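**Ondrejka ships Trokik intercom gateway with firmware 2**

TARHOLM, 2026-05-08 – Ondrejka has begun shipping the Trokik, a half-rack gateway that connects two-wire partyline intercom to IP audio networks. It is built for broadcast trucks, small studios and theaters that want to keep their existing beltpacks.

The unit handles 2 partyline channels and up to 20 network streams. Echo nulling is automatic and can be run again from the front panel. Power comes from PoE or an external 30-watt supply – either one can act as backup for the other.

Firmware 2 adds call-light signaling across the network and a web page for setting levels. Units from the pilot run can be updated over Ethernet.

Clarkircombe, a regional production company, has 17 units in use in its trucks and fly packs. It plans to add more in August.

The Trokik is available now through Ondrejka dealers. Rack kits are sold separately. Demo units can be requested from the Tarholm sales office.
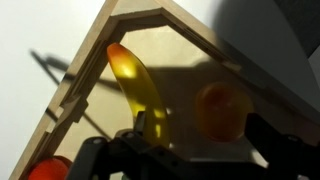
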